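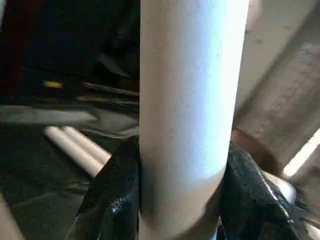 # Usow Creek Frog Call Recordings: README

Print this page | E-mail this page

Welcome, and thanks for downloading! The collection holds 2,665 short sound clips of frogs calling along Usow Creek and the farm dams near Waditz. If you've never stood beside a dam at 9 pm in January with the whole bank roaring at you, these clips are the next best thing.

## What you get

- clips/ has the audio, as mono WAV files
- labels.csv has one row per clip, with species, site and start time
- sites.csv has the dams and creek bends, with locations blurred to protect the landholders
- extras/ has 255 clips we love but couldn't name (please have a go!) 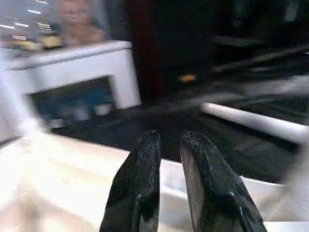

Compiled by Uyên Kim and Bayu Sinaga
Labels checked by Shahab Azimi

## How the labels were made

Two of us listened to every clip on headphones and wrote down what we heard without conferring. We agreed far more often than I expected, even on the pobblebonks, which like to start up halfway through somebody else's solo. Where we differed, Shahab had the final say, and his initials are in the "checked" column.
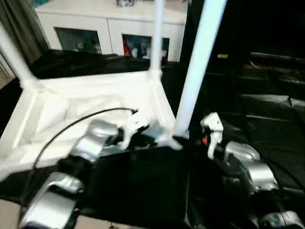

He also caught a whole batch where a spotted marsh frog had been put down as a striped one. Those rows were fixed in version 5, so if you have an older copy, please swap it over before you run any counts.

Rain is the main trouble. There are 917 clips with the rain flag set, and some of them are mostly water on leaves. I'd still keep them in. The tree frogs go off like mad in a downpour, and you'd lose the best choruses of the season by filtering them out. 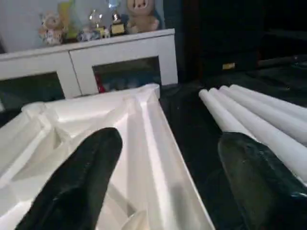
Traffic noise is flagged too, but only at the Mustero Road culvert. Distant dogs, sheep and one very keen owl are not flagged anywhere.

## Using the clips

Free for study, teaching and art under CC BY 4.0. Credit "Usow Creek Frog Call Recordings". If you make something with them, we'd be thrilled to hear it!

Shares: 5 | Comments: 0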